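Section 9. Setting up your celebrity news alerts

Rev. 11/20/06. Replaces the July sheet, toss that one.

For anyone running a fan page or gossip column on Patberg. Covers the alert box, the watch list and the embargo switch. Comments are in the next section.

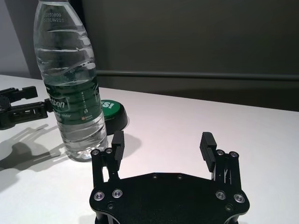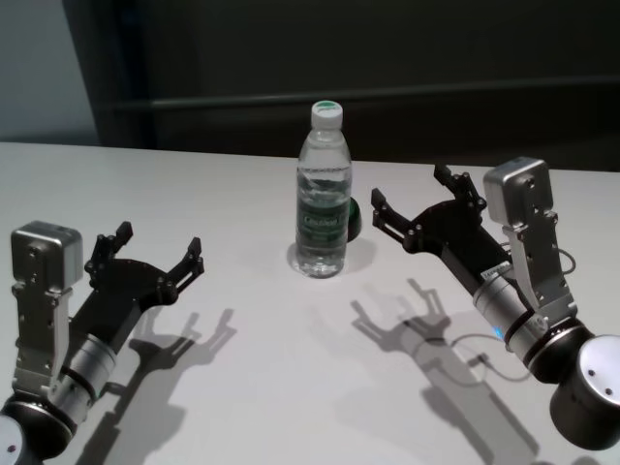
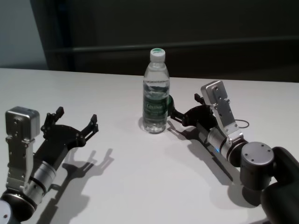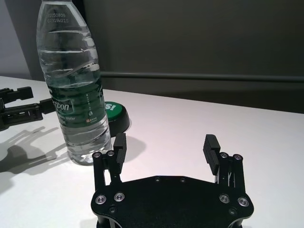
Water bottle in all four.

Before you start

You need a Patberg page already live, and an editor login. A guest login will let you look at the alert box but won't save anything. Also have your watch list typed up someplace — names of the shows and cast members you cover, one per line, no commas.

9.1 Turn on the alert box

1. Log in. Go to Page Tools, then Feeds.
2. Click Add Feed. Pick Jurnus from the list. (Hendmont still shows up there. Leave it alone, old feed, gets shut off soon.)
3. Paste your Jurnus key in the long field. No spaces before or after.
4. Set Refresh to 10 minutes. Faster settings are in the menu but they choke on busy nights, finales and reunions especially.
5. Save. Wait for the green check.

Note: no green check, log out and back in before you do anything else. Fixes it most of the time.

9.2 Load the watch list

1. Feeds, then Watch List, then Import.
2. Paste in your names. Limit is 3,000 names per page, way more than any one fan page should need.
3. Use the name the person goes by on the show. Married names go on the same line after a slash.
4. Pick what kind of news you want for each: engagements, splits, babies, casting, court. Default is everything.
5. Click Build. Big lists take a while, let it run.

Note: first name only entries will match everybody with that first name. You'll get cooks, ball players, a weatherman. Put in the last name.

CAUTION: Import writes over the list thats there now. Export first if you want to keep the old one.

9.3 Embargo switch

Use this when a show sends you something early and you agreed to sit on it.

1. Open the draft.
2. Flip Embargo to On. The title bar goes yellow.
3. Enter the date and time the show gave you. All times are Eastern. Doesn't matter where you are.
4. Save as draft. Do not hit Publish, even though the button still works.

CAUTION: Embargo does not cover photos. Anything you upload to the gallery is live right away. Hold photos on your own computer until the post goes up, then add them.

CAUTION: If you change the headline after setting the embargo, the date clears. Set it again. Check the bar is yellow before you walk away.

9.4 Source tags

Every post that comes off an alert needs a source tag or the Biwott checker will kick it back to drafts.

1. At the bottom of the draft, click Tag Source.
2. Choose one: On Record, Own Page, Other Outlet, Tip.
3. Own Page means the star posted it themself, on a page you can link to. Paste the link.
4. Other Outlet — give them the link and the credit in your first paragraph.
5. Tip posts go to the review line. Some 10 of them can sit in there at once, after that you have to clear a few out.

Note: a screen shot some reader mailed you is a Tip. Not Own Page. Even if it looks real.

Pregnancy and health items always go in as Tip unless the person said it on record. Checker won't catch this one so you have to.

9.5 Test it

1. Watch List, Send Test.
2. A dummy alert should show up in the box with TEST in front of it.
3. Open it, tag it On Record, save it as a draft.
4. Delete the draft. If you leave it sitting, it goes out with your daily round-up mail and readers will write in.

Trouble

Alerts come in twice: you have Jurnus and Hendmont both on. Turn off Hendmont.

Alerts stopped: key ran out. Get a new one, do 9.1 again from step 3. Your watch list stays put.

Wrong person: add the show title in brackets after the name, then Build agian.

Post stuck in drafts: no source tag, or the link in it is dead. See 9.4.

Title bar yellow and the date already passed: open it, save it once, close it.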